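14/01/2022

Clearing the white table

I said before Christmas that I would sort out the small black box situation in January, and this week I got round to it. For anyone who hasn't followed along, I keep my odds and ends in boxes. Buttons, fuses, picture hooks, spare keys, the good drawing pins. I have done it this way for years and it mostly works, except that the boxes I bought over time were all different shapes and none of them sat on top of each other properly.

So the old ones went. A few were biscuit tins, which I gave to my sister for her sewing things. The rest were clear plastic and had gone cloudy or cracked at the corners. I kept one cracked one for the garage, where it holds wall plugs and doesn't need to look like anything.

The new rule is that everything small lives in a black box on the shelf over the radiator, and anything that won't fit in a box goes in the drawer. If the drawer is full, something has to leave it. I have kept to this for five days.

The shelf is a Tamayo one, bought second-hand from a man two streets away who was moving to a flat with sloping walls. It is 1135 mm long. I measured it three times, the first two with a tape that turned out to have lost its hook end. It takes 17 boxes if I stand them side by side with the short end out, and fewer if I lay them lengthways. Short end out looks tidier but you can't read a label from across the room. I have gone with short end out and a label on the top, so I have to pull a box forward to see what it is. That is a nuisance for the fuses, which you only ever want in the dark. The fuses are now at the left-hand end, next to the torch.

Labels took longer than the rest of the job put together. I tried paper ones first and they curled. The radiator dries everything out up there. Then I tried writing straight on the box with a silver pen, and that rubbed off on my thumb. In the end I used Estum tape, the narrow white kind, and wrote on it in pencil. Pencil doesn't fade and I can change my mind. Shiny surfaces are awkward for tape, so wipe the box first with a drop of washing-up liquid in warm water and dry it well. If you skip the drying the tape slides about and you get a crooked label that will annoy you until summer.

The sorting I did at the white table. I like it for this sort of work. Anything dark shows up on it, down to a single screw, and so does every crumb and smear. I used to put a cloth over it and stopped bothering, as small parts roll into the folds. I cleaned it with Sanitis spray when I'd finished and the worst of it came off. Some marks are there for good, I think.

My order of work, if it's of any use: tip everything out of one old box, throw away what is plainly rubbish, put the doubtful things to one side, fill the new box, label it, then move on. Don't open the next old box until the last new one is on the shelf. I broke this on Tuesday and ended up with picture hooks in with the buttons, and I only noticed when I went to sew on a cuff.

The doubtful things are in an envelope. There are six keys in it that fit nothing in the house. I am giving them until the end of the month.

I did look at the Pavosier inserts, the ones with little compartments, and decided against them. They cost more than I wanted to pay and the compartments are all one size. A folded bit of card down the middle of a box does the same job.

Black on white, over at the table:

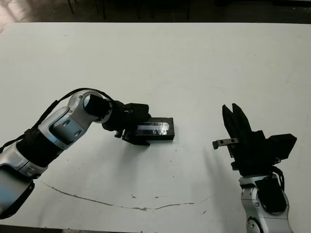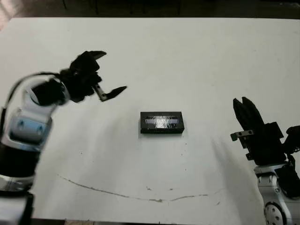

Marijke Mertens wrote in the comments that she tried black boxes on an open shelf for a year and gave up because of the dust, which shows on a shiny top within a day or two. She has gone over to a cupboard with a door, and keeps her fuses in a jam jar by the meter. She also says pencil on tape goes smudgy if the box gets handled a lot, and that a strip of clear tape over the writing will stop it.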